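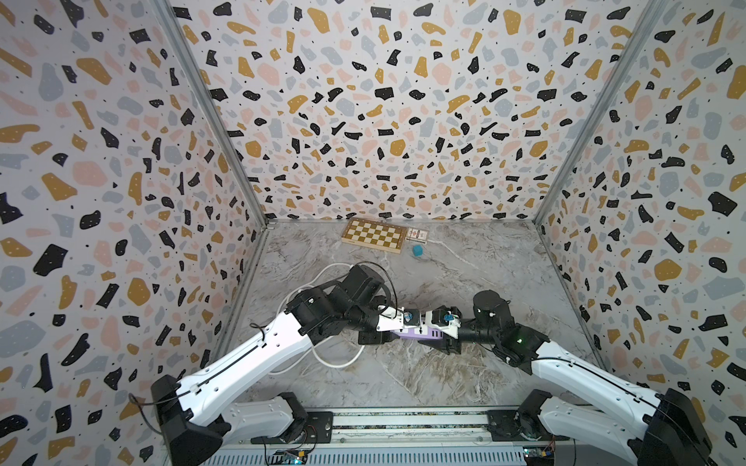 試験データ持ち出し容疑で元技術者を逮捕 Stostden社の事案

2019/12/07

材料試験受託会社Stostdenの元技術者が、在職中に顧客の試験データを無断で複製した疑いで逮捕された。容疑は営業秘密の不正な領得で、複製先とされる外付け記憶装置2台が押収されている。元技術者は容疑の一部を否認しており、以下の内容は同社の公表資料と説明会での質疑に基づく。

対象となったデータ

複製されたとみられるファイルは2,152件である。内訳は疲労試験の生データ、破面観察の所見、熱処理条件を記した試験依頼書が中心で、大半は部品メーカーTimikからの受託案件に属する。個人情報を含むファイルは確認されていない。

疲労試験の生データは、荷重と繰返し数の対だけでは利用価値が限られる。ただし依頼書の熱処理条件および試験片の採取位置と突き合わせれば、製造工程の一部を推定できる。同社はこの組み合わせを営業秘密として管理しており、フォルダ単位で閲覧権限を設定していた。元技術者は担当者として正規の権限を持っていたため、閲覧そのものは規程に反しない。争点は、業務上の必要を超えた複製があったかどうかに置かれる見通しである。

発覚の経緯

端緒は、ファイルサーバーの監査ログの定期点検だった。同社はログの集計にKourisを使用しており、利用者ごとの1日あたりの読み出し件数が100件を超えると管理者に通知される。通知は退職の申し出より前から複数回出ていたが、試験報告書の作成時期にも同程度の読み出しが発生するため、当初は通常業務として処理されていた。

その後、Janeo事業所の端末で外部記憶装置の接続記録が見つかり、サーバー側の読み出し時刻との照合が行われた。接続の時間帯と大量読み出しの時間帯が重なっていたことから、同社は社内調査に切り替え、端末を保全したうえで警察に相談した。端末の時計とサーバーの時計には約30秒のずれがあり、照合にあたっては補正値を別紙に記録したという。 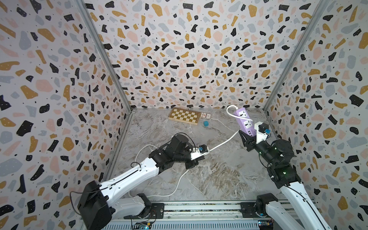

テラゾー柄の壁面と大理石調の床。奥にチェス盤。

証拠保全の手順

説明会では保全手順に質問が集中した。同社の説明によれば、対象端末は電源の状態を記録した後に回収し、書き込み防止装置を介して記憶領域の複製を作成した。解析は複製に対してのみ実施し、原本は封印して保管している。複製の作成時と解析の開始時にはハッシュ値を算出し、一致を確認した記録を残した。

一方、監査ログの保存期間には課題が残った。サーバー側のログは容量の上限に達すると古いものから上書きされる設定で、最初の通知に対応する詳細ログは既に失われていた。残っていたのは集計後の件数だけで、どのファイルが読み出されたかは特定できない。公表された件数は詳細ログで裏付けの取れた範囲に限られ、実際の件数はこれを上回る可能性がある。

また、Janeo事業所では試験機に接続された制御用端末が資産管理台帳と別の表で管理されており、外部記憶装置の利用制限が適用されていなかった。試験機の制御ソフトウェアが測定結果を可搬媒体に書き出す仕様であることが理由とされる。該当の端末では現在、登録済みの媒体以外の接続を拒否する設定に変更されている。

顧客への影響

Timikは、該当案件の試験片情報と工程条件について影響を評価中としている。現時点で第三者への開示は確認されていない。試験結果そのものの改変を示す痕跡もなく、発行済みの報告書の再発行は予定されていない。試験機の校正記録も点検の対象となったが、不整合は見つからなかった。

Stostdenが示した変更点

読み出し件数の通知は固定のしきい値を廃止し、案件の進捗に応じた基準に改める。報告書の提出が済んだ案件のフォルダは、担当者の権限を閲覧のみに自動で切り替え、再度の複製には上長の承認を要する。詳細ログは別の保管領域に転送し、元のサーバーの管理者には削除権限を与えない。

退職者の扱いについては、申し出を受理した時点で過去の接続記録を点検する手順を加える。点検の対象期間は未定で、詳細ログの保管容量の見積もりと合わせて12月中に決める予定である。

受託試験を依頼している読者は、委託契約にある複製物の返却および消去の条項を確認されたい。試験片の残材には規定があっても、生データの写しや測定用端末に残る一時ファイルには触れていない契約書が多い。追加の公表があれば、本欄で続報を掲載する。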